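Zunda Folding Side Table, White

In stock, ships from our Altedham warehouse

I'll admit I didn't want to sell side tables. We're a small shop, we started out with lamps and reading chairs, and every time a customer asked me what to put next to the chair I'd say "oh, a stool, a pile of books, whatever you've got!" Then I bought a Zunda for my own place because I was sick of putting my coffee on the floor, and now here we are with a whole page about it.

So what is it? A small table with a flat top, four thin legs, and nothing else. No drawer, no shelf underneath, no clever charging thing. It comes in white, and it comes in a shade Zunda calls Tasten, a sort of warm gray-brown like milky tea. I like both. White sells better by a mile.

The top is powder-coated steel with a very slightly rough finish, so a mug doesn't skate around on it. I've had mine next to the couch for two winters and the finish still looks good, apart from one ring where I left a candle burning way too long (my fault, don't put candles straight on it). Cleaning is a damp cloth and a drop of dish soap. Skip the scouring pads, and skip anything with bleach in it, which will dull the coating over time.

Folding it up

The legs fold flat under the top. You press the little catch on the underside, swing the first pair in, then do the second pair. My first one was stiff for a week or so and then loosened up nicely. If yours is still stiff after a couple of weeks, put a tiny bit of silicone spray on the hinge and work it back and forth. Please don't use cooking oil! I've had one come back sticky and smelling like a diner.

Folded, it slides behind a door or under most beds. I keep a second one in the hall closet for when people come over, and it lives behind the ironing board without any complaints from either of them.

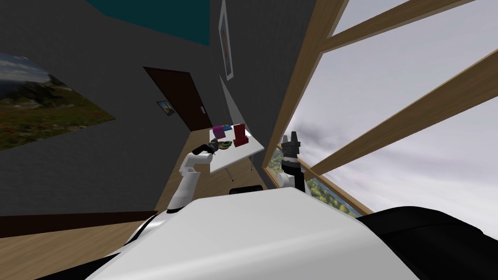 A small white table with thin legs, in a room with a big bright window.

I get a lot of email asking whether it'll tip. It's a light table, so if you lean your full weight on one corner, yes, it'll go. Used like a normal person uses a side table, it's fine. Mine has held a lamp, a stack of library books and a bowl of popcorn all at once, and the dog has walked into it more times than I'd like. The feet have rubber caps that grip pretty well on wood floors. On deep carpet it sits a little less steady, and there I'd go for the wide feet, which you can add at checkout. They just push on over the regular ones.

How much can it hold?

Zunda gives a limit of 300 ounces spread over the top, so a bit under 19 pounds. That's plenty for a lamp and a laptop. It isn't enough for a fish tank, a microwave, or a child, and I've been asked about all three.

Indoors or out?

Indoors, mostly. I take mine out on the porch in July and bring it back in at night. The coating handles a splash just fine, but the hinge screws will rust if you leave them out in the rain for a season. If you want something that can stay outside all year, look at the Van Damme garden table instead. It's heavier and it doesn't fold, but you can forget about it until spring and it'll be okay.

Picking a color

If your walls are white and you get a lot of sun, the white one pretty much melts into the room, and I love that in a small apartment. Tasten is better at hiding fingerprints and looks great next to a dark couch. We'll mail you a paint chip of either one for free, just ask for it in the order notes. Screens are terrible at showing that gray-brown, mine makes it look almost pink.

What's in the box

The table, fully put together and folded
Rubber caps, already on the feet
One spare catch and two spare hinge screws
A folded sheet of instructions (mostly drawings)

Good to know

Item number: 177
Finish: powder-coated steel, white or Tasten
Weight limit: 300 ounces
Wide feet: sold separately
Warranty: 1000 days on the hinge and catch, from Zunda

Shipping and returns

It goes out in a flat carton, usually the next working day if you order before 2 p.m. You've got a month to change your mind. Keep the carton until you're sure, it makes sending it back so much easier. If a corner shows up dinged, send me a picture and I'll swap it, no need to fill out a form.

We brought in 500 for this season and the white ones are going faster than I planned, so if the button says "email me when it's back," do press it. I really do read that list before I place the next order.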